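SHED & SHELF, the newsletter of the Benkirane Lane Share Shed
May

Quick one this month, sorry, kettle's on and the van is due back by four.

SORTING TABLE IS UP AND RUNNING

Finally. The folding trestle is retired (both hinges, don't ask) and we've got a proper sorting table for the small stuff. Marble-look top, grey with a bit of rust colour through it. Came out of the old Dridari cafe on the corner when they refitted. Took four of us to get it through the side door and Rahel Holzer still reckons it would've gone easier legs first. She may be right.

Rules for it, such as they are:

Small donations go on the table, big ones stay on the floor by the roller door. Tip the bag out gently please. We had 347 items through in April and a fair few got chipped on the way out of the bag, not on the way in.

Wipe it down when you finish. Damp cloth only, no spray. The Primeck stuff under the sink is for the bathroom.

Nothing stays on there overnight. If you can't work out what it is, leave it in the mystery tub with a note.

BASKETS

We've gone over to wire mesh for everything that used to live in cardboard. Cardboard was going soggy at the bottom and you couldn't see what was in it anyway. Black baskets are for things still to be checked. White ones are for checked and ready to go out on the shelves. Please please don't mix them, last week a whole lot of unchecked kitchen bits went straight out and we had to go round pulling them back in.

Labels: tie-on tags only, the stickers leave gunk on the wire. Tags are in the Grekus tin. If the tin's empty there are 700 more in the cupboard above the fridge, so no excuses really.

If a basket is more than three quarters full start another one. They get heavy and the handles dig in.

Black one goes at the back of the table, white one further along, so things travel one way and don't double back. 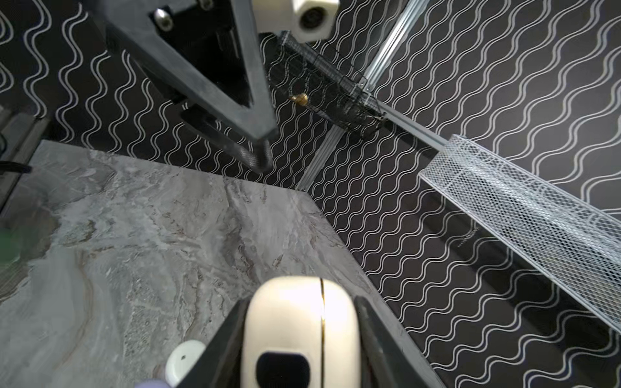 STILL AFTER

Old tea towels, clean, any colour. Jam jars WITH lids. A step stool that doesnt wobble. Picture hooks. We have enough mugs to last until the end of time so no mugs till spring thanks.

ROSTER

Mornings are covered, afternoons are thin. We need 20 hands for the winter swap and have 16 so far. Two hours is plenty, you'll be sorting or on the door, and theres soup. Put your name on the sheet inside the shed or ring Rahel, evenings best, she doesn't hear the phone over the sander.

Keys: whoever has the spare padlock key, could it come home. Blue tag.

Swap doors open 9 am, tables set up from 7.30. Bring your own bags.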